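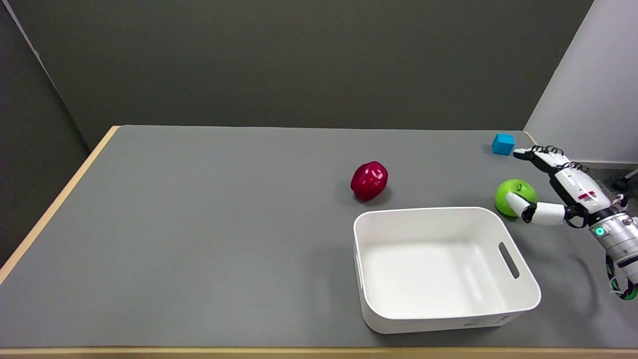 Up since five and too full of yesterday to go back to sleep, so I'm writing it down while the coffee drips.

We buried Uncle Vilém in the morning, and I have never in my life come home from a funeral feeling so glad! I know how that sounds. I was dreading it the whole drive out to Stiveck, rehearsing what I'd say to people and hoping the rain would hold off (it didn't). And then we came around the bend by the church and there were cars parked all the way down to the creek, both sides, and people in good shoes walking up through the wet grass.

The obituary in the paper had been so short. Vilém Havlíček, of Skestley, retired machinist, preceded in death by his wife and one brother, survived by nieces and nephews. Mom had cut it down to fit the box they gave her and she fretted over it all week. She wanted the accordion in there and she wanted the pears in there. I told her everybody who mattered would know about the pears, and they did, they all did, three different people brought pear cake to the lunch and every one of them was made from his trees.

Libor Danko gave the eulogy. He and Vilém worked side by side at the Sellovport yard for years and I had only ever met him as a big quiet man who sat in the kitchen and ate. Well! He got up there with one sheet of paper, looked at it, folded it back into his jacket and just talked. He told about the two of them driving to Siqueira in a borrowed truck to look at a lathe, getting the directions wrong, and ending up at a wedding where Vilém played until 2 in the morning and was paid in sausage. I had never heard it. Mom had never heard it! She was laughing so hard she had to hold on to my arm, with the tears going down at the same time.

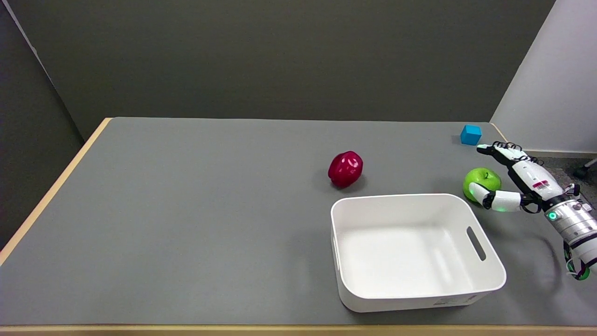
The singing was wonderful too. I'd worried about the hymns, with the organist out sick and only the old books to go by, but the alto row from his choir came in on the second verse of the first one and the whole back of the church picked it up. I sang louder than I have since school. My cousin's boy, who is 8, asked me afterward if funerals are always this loud, and I said the good ones are.

At the grave it was quick. Wind, umbrellas, the pastor holding his page down with his thumb. I threw my handful of dirt and then a pear stem I'd had in my coat pocket since the fall, which I hadn't planned on.

Then lunch in the hall, and talk, talk, talk. A woman from his street showed me the hinge he made for her gate. Libor found me by the coffee and gave me an envelope of snapshots, and there's one of Vilém at 62 up a ladder in a terrible hat, waving at whoever had the camera. I'm going to get it copied for everyone.

Things to do, before I forget. Thank-you note to the choir. Call the stonecutter about the accents on the name, both of them, and spell it out letter by letter. Return the big coffee urn. Ask Libor if he'd let me come by and write down the rest of those stories, because he says the Siqueira one has a second half and he wouldn't tell it in church.

Coffee's done. Mom is up, I can hear her humming the second hymn.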